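The Long Goodbye to the Loft

My mother kept everything, and I do mean everything, from the guarantee for a kettle that gave out before I started school to a biscuit tin full of other people's keys. When she moved to the flat in Grudlow last February it fell to me and my sister to empty the loft, and we set aside a weekend for it (you may laugh, we certainly do now!).

We were still at it in May. The trouble is that you can't simply carry a thing downstairs. You have to sit on a joist and read it first, and then ring somebody up and read it to them, and by then the tea's gone cold and it's half past four. I found 40 years of Christmas cards, all in order, and a raffle ticket, number 3909, pinned to a letter from an aunt I had quite forgotten.
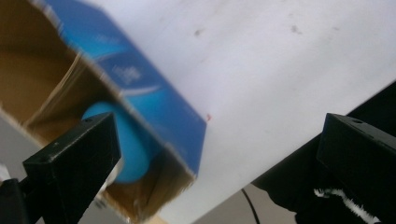 Glenys Bunting thinks we went at it far too gently. Start with whatever you'd be embarrassed to be found with, she told me, and don't open a single envelope until the furniture has gone. She cleared her father's house in Mowat that way and says she has only ever missed the fish kettle.

I dare say she's right, but I'm glad about the envelopes. One of them had my grandmother's recipe for plum bread in it, with "more than this" written beside the sugar in a different ink, and I've made it most weeks since, getting the oven wrong in new ways each time. Mum has a slice with her coffee when I visit. Last week she asked me, very casually, what we'd done with the biscuit tin, and I told her it was in my loft.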